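Robot Handling, Notes 7: the release fault
Notes by Loïc Roussel, Sella teaching lab. Bring these to the session, I won't print spares.

Carrying on from last time. We'd got as far as grip force and hadn't done letting go. Letting go is where most of the trouble is.

What happened

Stacking job, run in the simulator first and then on the arm at Drurnia. Pick up a cup, lower it into another cup, open, go up. Log number 928 if you want to look it up on the shared drive. The program ran all the way through and reported success. The cup was not in the stack. It was still between the fingers, a good way up, and the arm was already on its way to fetch the next one.

Second cup got hit by the first. Arm stopped itself on the force limit, so no harm done, but someone had reached in to straighten the stack a moment before. That is why it's in this course and not just in the bug list.

Why

Three causes, and you need all of them for the fault to show:

1. The "open" command was sent and the program did not wait for the fingers to report back. It waited a fixed time, 2 seconds. Fine on a good day. That day the gripper was slow to answer and the arm had started up before the fingers had moved.

2. The cup was lowered slightly off straight. A tapered cup going into another tapered cup will wedge if it leans, and then one finger carries more load than the other. When the fingers do open, the cup can hang on one of them.

3. The success check looked at where the arm was, not where the cup was. Arm at the right height = tick. The check could of been written by anyone in this room, so don't laugh.

Take away any one and you'd have got away with it. Drorkeck (the older test program) had cause 1 for ages and it never showed, as the parts were heavy and dropped by themselves.

On the simulator

Polat group asked why the simulator didn't catch it. It did catch the lean, if you look. It can't catch the slow reply because in our set-up the simulated gripper answers at once, every time. Contact between thin curved walls is also rough in there: cups slide into each other more easily than they should. So a clean run in simulation tells you the path is OK and the arm can reach. Doesn't tell you the release is OK. Write that down, it comes up again in the December work.

Look at the pose just before opening:

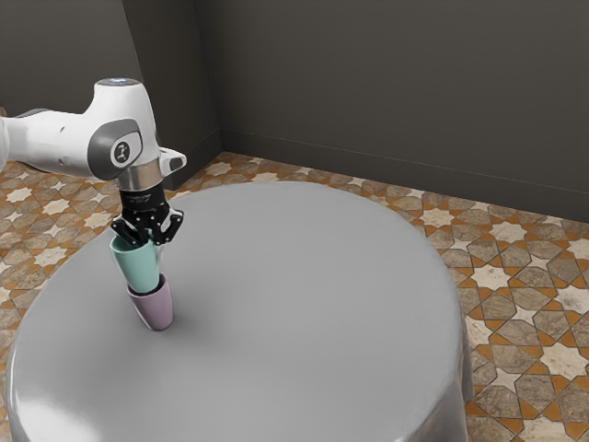 Sella, Nov 4, 2022

Green cup held near its rim, lower end in the mouth of the lavender one, fingers still closed. The lean is small, top a little to the left. Easy to wave through. Questions to ask at this point in any stacking job: is the lower cup taking the weight, or are the fingers? If I open now, which way does it go? What does my program know about either?

In the faulty version the answer to the last one is nothing at all.

Fixes made

- Wait for the finger position to come back, then move. If it doesn't come back in time, stop and say so. Do not carry on.
- After opening, go up a short way slowly and check the fingers again before going up at full speed.
- Success check now looks for the cup in the stack. Takes longer. Leave it in.
- Lean check before release, limit set to 2 degrees. I picked that by hand, see if you can do better.

Safety bit (read this even if you skip the rest)

"Program finished" does not mean the arm is done. Nobody reaches over the table untill the arm is in its parked pose AND the hold button is pressed. Same rule if you only want to nudge a cup. Same rule if the screen is green. A gripper that says it's open may be holding something, so look at it.

If the arm stops on the force limit, don't clear the message straight away. Copy it down with the time, then the log number, then call whoever is running the session.

For next time

Take the release step from your own program and list each point where it trusts a timer. For each one say what you'd wait for instead. One page. Groups of 3 as before, Polat group stays as it is.

Also still owed the grip force sheets from several of you.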